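## Sorting room moves to Tritdale in July

The spare parts and small hardware exchange is leaving the Rumia basement and moving to the ground floor at Tritdale. The last day for drop-offs at the old address is a Friday, and the exact date will go up on the door as soon as the lease is signed. After that, please don't leave boxes on the basement steps. They get rained on, and the screws rust before we get to them.

The new space is 800 square feet, with a sink, a street-level door and two parking spots in back. Members have asked for the street-level door for years. Anyone who has carried a coffee can of bolts down the Rumia stairs will know why.

Nadine Bitar is drawing up the floor plan. She wants intake by the door, sorting in the middle and the drawers along the back wall, so that people looking for one hinge don't have to squeeze past people unloading a trunk. If you have opinions on this, send them to her before the shelving is ordered. 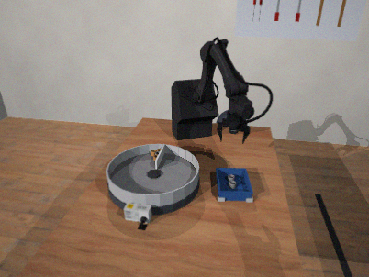
*Round tray and blue bin on the tabletop.*

**What we take.** Screws, bolts, nuts, washers, hinges, brackets, hooks, drawer pulls, cabinet knobs, picture hardware and keys to things you no longer own. Mixed lots are fine. We would still ask you to pull out the drywall dust and the old tape first.

**What we don't take.** Paint, glue, batteries, light bulbs, anything with a cord, and loose blades. Khalaf Hardware takes batteries at the front counter during store hours. Blades go to the county site in a sealed can.

**Drawer labels.** Fadi Matar has finished relabeling the drawers, all 132 of them. Metric and inch sizes are now in separate rows - metric has white labels and inch has yellow. The old pencil marks on the drawer fronts no longer mean anything, so go by the label. If you find a drawer with both kinds in it, put it on the intake counter with a note and someone will go through it.

**Hours.** Until the move we are open Fridays from 4 to 7 p.m., as before. Rasha Sabbagh has offered to run a morning session at Tritdale once we are settled in. She needs one more person with a door key to make that work. 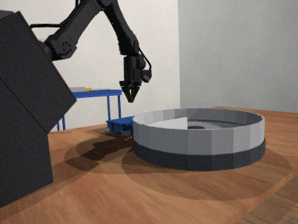
*Tabletop with the large round container.*

**Moving help.** We need people with trucks or vans, and people who can lift. The drawers will travel full, wrapped in stretch film, and they are heavier than they look. Wear closed shoes. Tala Daher is keeping the sign-up sheet and will match drivers with loads. Lunch is being sent over from Nustell Bakery, so let her know if there is anything you don't eat.

**Loaned tools.** Several items are still out from the spring, including the thread gauge and the larger of the bench vises. Please bring them back before the move, even if you plan to borrow them again right after. Sawsan Hijazi is checking the loan cards and will be calling people.

The phone number and mailbox stay the same.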